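**Hutständer Plarner, Draht weiß, zwei Etagen**
Artikel-Nr. 1940-W | Stand: 21. Oktober

Der Plarner ist ein Tischständer für Ladentheken, Schaufenster und Garderoben. Er wird fertig verschweißt geliefert, Werkzeug ist nicht nötig. Die Beschichtung ist matt und verträgt ein feuchtes Tuch mit etwas Spülmittel. Scheuermilch bitte nicht verwenden, sie hinterlässt glänzende Stellen.

## Technische Daten

| Merkmal | Wert |
|---|---|
| Material | Stahldraht, pulverbeschichtet |
| Farbe | Weiß (Schwarz ab Februar lieferbar) |
| Etagen | 2 |
| Standfuß | Ring, offen |
| Verpackungseinheit | 1 Stück, ab 10 Stück im Umkarton |
| Preis | 44 € inkl. MwSt. |

## Verwendung

Auf beide Etagen passen Baseballkappen, Schirmmützen, Strickmützen und leichte Filzhüte. Breitkrempige Strohhüte gehören auf die obere Etage, unten stoßen sie an die senkrechten Stäbe. Für schwere Hüte und Motorradhelme ist der Plarner nicht gebaut – dafür führen wir den Bodenständer Sarantis.

Kappen mit festem Vorderteil setzt man am besten mit dem Schirm nach außen auf. Bei weichen Kappen ohne Einlage hilft eine Lage Seidenpapier, damit sich die Arme nicht durchdrücken.

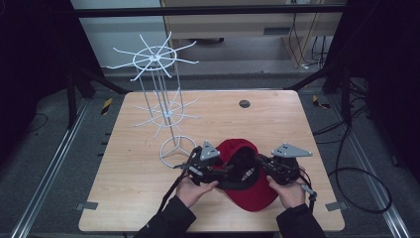
*Plarner in Weiß auf heller Holzplatte, vorne eine rote Baseballkappe.*

Der Ständer soll eben stehen. Auf Glasböden und lackierten Theken empfehlen wir die Filzpunkte Peris, selbstklebend, die nicht zum Lieferumfang gehören. Beim Bestücken zuerst die untere Etage füllen und die Kappen gleichmäßig verteilen, sonst neigt er sich zur vollen Seite. Zum Umstellen unten an den Stäben anfassen, nicht an den Armen.

Leicht verbogene Arme lassen sich von Hand zurückbiegen. Mehrmals an derselben Stelle sollte man das nicht tun, die Beschichtung kann dort reißen.

## Zubehör

- Filzpunkte Peris
- Preisschildhalter zum Aufstecken, transparent
- Tischplatte Zavwood, Ahorndekor, passend zum Regalsystem

## Lieferung und Rückgabe

Der Versand erfolgt per Paketdienst. Ab 95 € Bestellwert liefern wir innerhalb Deutschlands frei Haus. Unbenutzte Ware nehmen wir in der Originalverpackung zurück. Transportschäden bitte gleich nach Erhalt melden, ein Foto vom Karton genügt – der Ersatz geht dann ohne Rücksendung raus.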